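再生ラインの自動化後、電池室まわりだけ手作業で残っている現場の運用について
カテゴリ:生産技術・省人化 > 検査/リワーク
表示順:投稿順

tanshi_3V
Konariでリモコンの再生工程を担当しています。施設向けテレビのレンタル返却品を受け入れ、清掃、検査、再梱包して出荷するラインです。Layugの拠点で去年から検査セルが入り、現在は次の構成です。

受入 → 電池抜き・電池室確認(手作業) → 外装清掃(半自動) → 検査用電池の装着・蓋閉め(手作業) → 検査セル(自動) → 仕分け(自動) → 電池抜き・梱包(手作業)

検査セルはParnudoraで、ボタンの荷重と変位の測定、赤外出力の測定、外装の画像検査を一台で行います。上位の工程管理はKetenという社内システムです。以前はボタン検査も赤外の確認も人がやっていました。日量は300から800になりました。

困っているのは電池室の前後です。セルは投入さえ続けば止まらないので、律速が手作業側に移りました。前は検査の合間に電池の抜き差しが入っていたのが、今は抜き差しだけを続けて行う席ができています。人数は減っていません。配置が変わっただけです。

聞きたいことを書きます。
・蓋の開閉と電池装着を機械化した例はあるか
・機械化しない場合、手作業席のタクトを何で決めているか
・検査をやっていた人の技能評価を、配置換え後にどう扱っているか

機種は月によって入れ替わり、蓋の形式はスライド式と爪で押し下げて外す式が混在します。

yobi_baneto
蓋の機械化は別業種(計測器の校正受託)で検討して見送りました。理由は蓋の固着と爪折れです。新品の蓋なら押し付け力とスライド方向を教示すれば通ります。返却品は溝に汚れが入っていて、同一機種でも開け始めの力が倍以上ばらつきました。力を上げると爪が折れ、下げると開かない個体が残ります。残った個体は結局人が開けるので、人の席は消えません。

sagyodai_kita
機械化を諦めるのが早いと思います。機種の入れ替わりが問題なら、受入でラベルを読んで機種別レシピに分ければ済む話です。蓋を外すのではなく、電池室にアクセスしない検査にする手もあります。

tanshi_3V
>sagyodai_kita さん
検査中は給電が必要なので、電池室には触らないわけにいきません。ダミー電池(外部給電の治具)も試しましたが、挿し込む動作自体は電池と同じです。蓋を開けたまま検査する案は、蓋の嵌合も検査項目に入っているため客先に断られました。

機種別レシピは登録しています。問題は、ラベルが剥がれているもの、貼り替えられて中身と一致しないものが混ざることです。

ir_940
赤外のほうは自動化して正解だったでしょう。うちも昔は受光器の前で人がボタンを順に押していて、押し漏れの有無を後から証明できませんでした。今は全キーの波形が残ります。
電池室は話が別で、見るものが多い。端子の緑青、液漏れの跡、ばねの倒れ、極性表示の欠け、蓋の爪の白化。これを画像だけで取ろうとすると、ばねの影で端子の根元が見えません。

sagyodai_kita
>ir_940 さん
見えないなら照明を変えるか、接触抵抗を測ればよいのでは。端子の状態は外観ではなく電気的に判定するほうが筋が通っています。緑青があっても抵抗が低ければ良品です。

ir_940
接触抵抗は出荷時点の値です。緑青が出始めた端子は検査時に合格して、客先で数か月後に落ちます。返却品の再生では後者のほうが高くつきます。抵抗測定を足すのは賛成ですが、目視の代わりにはなりません。

yobi_baneto
測定と目視の併用に一票。

kavinda_j
tanshi_3Vさんと同じ拠点のKavinda Jayawardenaです。セルの立ち上げを担当しました。工程の切り分けの経緯を補足します。

当初案では電池装着もセル内に入れる予定でした。試作したのは、本体を裏向きに固定し、蓋を吸着して引き、電池を端子のばね側から斜めに入れて倒し込む動作です。電池を入れる動作は蓋より楽でした。ばねを押し縮めながら倒し込む軌道は機種差が小さく、レシピで吸収できます。

通らなかったのは蓋を戻す動作です。爪が溝に乗る手前で蓋がわずかに回ると、片側だけ嵌まった状態で止まります。荷重の波形では完全に閉まったものと区別がつきませんでした。人は親指の腹で段差を感じて押し直しています。これをセンサで代替するには段差測定を追加する必要があり、セルの外形が収まらなくなりました。

そこで電池と蓋を人に残し、セルの投入口を手作業席のすぐ横に置く配置にしました。技術的には妥当な切り分けだったと今も考えています。ただ、席に座る人の一日がどう変わるかは、設計時の資料に一行もありません。タクトの欄に人の席も機械と同じ書式で数字が入っていました。

tanshi_3V
その欄の数字が今の問題の元です。セルの処理時間から逆算した値がそのまま席の目標値になりました。蓋の固着した個体が続くと必ず遅れ、遅れは席の遅れとしてKetenに記録されます。個体側の要因は入力欄がありません。

sagyodai_kita
それは自動化の問題ではなく管理指標の設計の問題ですよね。入力欄を足せばよい。

hokan_tana
横から失礼。指標の設計と自動化を切り離せるのは設計している側だけで、席にいる側には一つのものとして来ます。うちは補聴器の周辺機器の再生ですが、検査機を入れた週から席の横に残数の表示器が付きました。機械に付属していたものです。外すのに半年かかりました。

sagyodai_kita
表示器の件は同情しますが、だから切り離せないというのは論理が飛んでいます。

hokan_tana
論理の話はしていません。導入の稟議に表示器の撤去費用は入っていなかった、という事実を書きました。

kavinda_j
うちにも表示器はあります。セルの待機灯です。投入待ちになると点灯し、席から見える位置にあります。安全上の表示ではないので、向きを変えることは可能です。検討します。

r_dizon
Layugの手作業席のまとめ役をしているRosalinda Dizonです。tanshi_3Vさんから読んでおいてほしいと言われたので、席側の手順を書きます。現場の言葉で書くので、用語が合わなければ読み替えてください。

本体を裏返して縦に置き、上端を奥に向けます。左手で下側を抱えるように支え、右手で蓋と電池を扱います。台に平らに置いたままだと蓋が逃げるので、手前側を少し起こします。電池を抜く時も入れる時も、本体の向きは変えません。向きを変えると極性を間違える人が出ます。 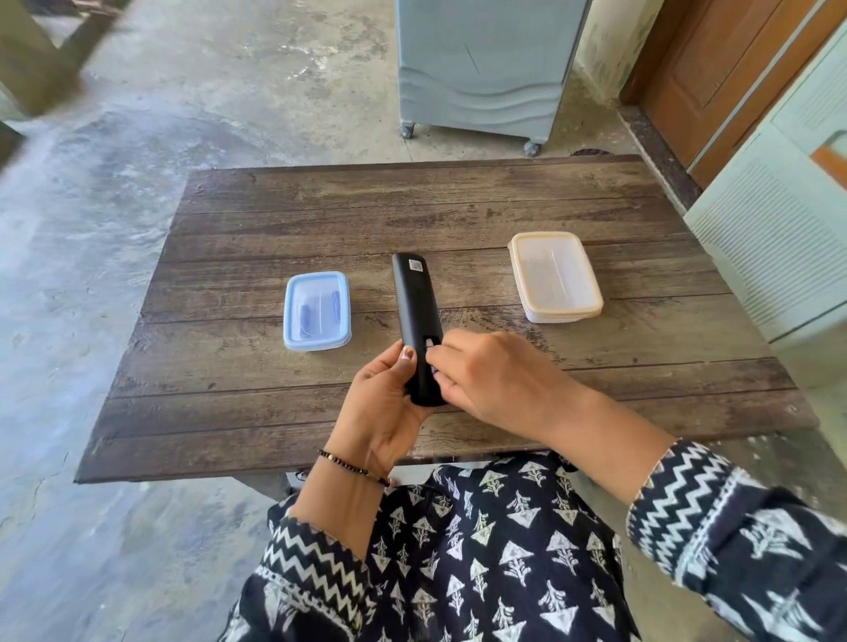

電池室側の作業。リモコンは裏向き、左手で下側を支える

新しく入った人には、まずこの持ち方だけを覚えてもらいます。速さは見ません。持ち方が決まらないうちに速くすると、蓋の爪を折ります。

検査を自動にする前は、私は主にボタンを押す係でした。押した感触で導電ゴムのへたりが分かりました。この判断は今は機械がやっています。機械の判定のほうが揃っていて、そこに不満はありません。夕方の判定が甘くなることもなくなりました。

不満があるのは、へたりを見つけた時に声をかける相手がいたことです。「この箱は同じ施設から来ている、同じキーが全部へたっている」といった話を受入の人としていました。今は不良の棚に出てきた時点で箱がばらばらになっていて、どの施設から来たか席では分かりません。

tanshi_3V
補足ありがとうございます。箱の情報は受入で読み込んでいるのでKetenには残っています。席の端末に出していないだけです。

yobi_baneto
それは出したほうがいい。ロット単位の偏りは、個体判定のセルには原理的に見えません。一台ずつ合否を出す機械なので。

ir_940
同意します。セルの出力に受入箱の番号を結合して、同一箱内の同一キー不良が閾値を超えたら受入と席の両方に出す。集計だけなので改造というほどのものではありません。

sagyodai_kita
それこそ自動でやればよい例ですね。人が気付くのを待つ必要がない。

r_dizon
集計は賛成です。ただ、私が話していたのはキーのことだけではありません。消毒液のにおいが強い箱は外装が白くなりやすいとか、電池が施設の備品に替えられていて銘柄がまちまちだとか、そういうことも含みます。集計の項目にないものは集計に出ません。

sagyodai_kita
項目を足していけばいいと思いますが、足す前に気付く人が要るという点は認めます。

mune_2000
タクトの決め方について。うちは小型家電の再生で、月に2000台ほどの小さい現場ではありませんが、考え方は使えるかもしれません。

yobi_baneto
>mune_2000 さん
文の途中が分かりにくいです。規模はどちらですか。

mune_2000
失礼、書き直します。日量2000台です。小さい現場ではないので、そのままは当てはまらないかもしれません。
やったことは次のとおりです。

手作業席と自動機の間に中間棚を置き、席のタクトと機械のタクトを切りました。棚の上限を600台にして、上限に達したら席は別作業に移ります。下限を割ったら機械を止めます。機械を止めてよいと決めたのが要点で、それまでは機械が止まると席が責められていました。

管理上は、機械の稼働率を指標から外し、出荷の遅れだけを見ています。稼働率は保全の資料としては残しています。

sagyodai_kita
機械を止める前提だと投資回収が延びます。そこはどう説明したんですか。

mune_2000
計画の回収期間は席が遅れない前提で計算されていたので、実績で引き直しました。席の遅れを含めた実績値で見ると、中間棚を入れた後のほうが日量は上でした。爪折れの手直しが減った分です。差の内訳は社内資料なので数字は出せません。

kavinda_j
中間棚は置き場の問題があり、Layugでは最初の配置で外しました。投入口を席の横に置いたのも床面積が理由です。棚を入れるなら仕分け側を動かすことになります。平面図を見直します。
上限の決め方について、600は半日分という理解で合っていますか。

mune_2000
半日分ではありません。機種の段取り替えが入っても機械が空にならない量として決めました。段取り替えの頻度が違えば値も変わります。そちらは日量800なら、もっと小さい棚で足りるはずです。

hokan_tana
棚を入れる場合、電池を入れたまま滞留させるかどうかを先に決めてください。うちは電池を入れた状態で棚に置いていて、押されたままのキーがあるものが放電しました。検査で電圧低下の不良になり、原因が分かるまでかなり良品を落としました。

ir_940
それは起きますね。積み重ねると下のリモコンのキーが押されます。トレイに仕切りがあっても、裏向きに置くとキー面が底に当たる。

kavinda_j
検査用電池の電圧はセルの入口で測っていますが、判定は「装着不良」に一括されています。滞留放電と接触不良が区別できません。これは分ける必要があります。

tanshi_3V
装着不良も席の記録に付いていますね。今の話だと席の責任とは限らない。

kavinda_j
そうなります。過去分の区別は生データの電圧の推移で可能だと思います。無負荷の値だけでなく送信時の落ち込みが残っているので、電池側か端子側かは推定できます。

yobi_baneto
推定できるといっても、電池の内部抵抗と端子の接触抵抗は直列なので、送信時の落ち込みだけでは分離できないのでは。

kavinda_j
ご指摘のとおりです。単体では分離できません。検査用電池は繰り返し使っていて電池側にも番号があるため、同じ電池が前後の個体でどう出ていたかを突き合わせる想定でした。説明を省きすぎました。

yobi_baneto
それなら可能です。

r_dizon
検査用電池の番号は、席では小さい容器に分けて管理しています。使う前と使った後で容器を別にして、左右に置きます。左利きの人は逆に置いていたのですが、席を替わった時に混ざったことがあり、今は置き方を揃えました。左利きの人にはやりにくいままです。容器の色を変える案が出ています。

hokan_tana
位置を固定せず色で分けるのがいいと思います。色の見分けにくい人もいるので、形か蓋の有無も変えると確実です。

tanshi_3V
評価の件がまだなので、改めて聞かせてください。ボタン検査の技能認定を持っていた人は手当が付いていました。検査が自動になって認定が廃止され、手当は経過措置で残っています。経過措置が切れる時にどうするかが決まっていません。

sagyodai_kita
仕事がなくなった技能に手当を付け続けるのは無理があります。別の技能で認定を取り直すのが普通でしょう。

ir_940
取り直す先の認定があるならそうです。tanshi_3Vさんのところは、電池室の外観判定に認定がありますか。

tanshi_3V
ありません。付帯作業の扱いです。限度見本もありません。

ir_940
そこが先です。機械に渡さなかった判定が、付帯作業のまま残っている。緑青の程度、爪の白化の程度で限度見本を作って、判定の一致率を測れば認定になります。認定の形にしないと評価の対象に載りません。

sagyodai_kita
それは賛成。判定を機械化しないと決めたなら、人の判定を管理する費用も自動化の費用に入れるべきです。

mune_2000
うちは限度見本を写真で作って失敗しました。白化は光の当て方で見え方が変わるため、写真では境界が決まりません。現物見本にして、時間で色が変わるので半年で更新しています。

r_dizon
固着した蓋の開け方も認定に入れてほしいです。判定ではなく作業ですが、爪を折る人と折らない人の差が一番大きいのはここです。折らない人は、引く前に一度押し込んでいます。手順書には引く方向しか書いてありません。

kavinda_j
押し込みは試作機の動作にも入っていませんでした。手順書を元に教示したためです。試作の前に席で見せてもらうべきでした。

yobi_baneto
うちの見送りの判断も、押し込み動作なしの試験に基づいています。入れていたら結果が違った可能性はあります。蓋を戻す側の問題は残りますが。

sagyodai_kita
開ける側だけ機械、閉める側は人、という分割はどうですか。電池抜きの席は機械化できることになります。

kavinda_j
電池抜きの席では電池室の確認も同時に行っているので、開けるだけを機械にしても席は残ります。ただ、手首の負担は蓋を開ける動作が主だと聞いています。人を減らす目的ではなく、負担の分だけ機械に渡す案としては検討の余地があります。

r_dizon
開けた状態で席に来るなら助かります。条件が一つあります。開けた蓋と本体の組を崩さないでください。同じ機種でも蓋を入れ替えると、嵌まりが緩くなる個体があります。

sagyodai_kita
トレイで対にして流せば済みますね。

r_dizon
トレイが傾かなければ、ですが。

tanshi_3V
途中までの内容で、社内に持ち帰る項目を書いておきます。

・Ketenに個体要因(固着、異物、ラベル不一致)の入力欄を追加
・装着不良を、電池側と端子側と蓋に分割
・受入箱の番号を席の端末に表示
・待機灯の向き
・中間棚(電池の有無は未決)
・電池室の外観判定の現物見本と認定
・蓋開けの試験を押し込みありで再実施

手当の経過措置は別の会議になるため、ここには入れていません。

hokan_tana
入力欄を足すと席の操作が増えます。固着の個体で遅れている時に入力もさせると、さらに遅れます。押しボタン一つで足りるようにしてください。画面を開かせる形にすると誰も使わなくなります。うちがそうでした。

tanshi_3V
了解です。足元のスイッチに割り当てられるか確認します。

kavinda_j
足踏みスイッチの入力点は空きが一つあります。固着だけを割り当てて、他は不良棚に出す時に選ぶ形にします。

ir_940
ラベル不一致はどこで見つけていますか。

tanshi_3V
セルの赤外測定で、登録機種と違うコードが出た時です。蓋の形で席の人が先に気付くこともあります。

r_dizon
だいたい席で分かります。裏返して持った時の重さの寄り方と、蓋の溝の位置が違います。ただ、席で分かっても弾く場所がないので、そのままセルに入れて不良で出しています。

kavinda_j
弾く場所は作れます。投入口の手前に空きトレイを一枚置くだけなら、配置変更の申請も不要です。

r_dizon
では明日の朝から置きます。トレイの名前は何にすればいいですか。

tanshi_3V
「機種違い」でお願いします。Ketenの登録名もそれに合わせます。試した結果は5月中にこのスレッドに書きます。

yobi_baneto
蓋開けの再試験をやるなら、押し込み量と爪折れの関係だけでも公開してもらえると助かります。こちらも校正受託のほうで再検討の材料にします。

kavinda_j
客先の機種名を伏せれば出せるはずです。社内で確認して返事します。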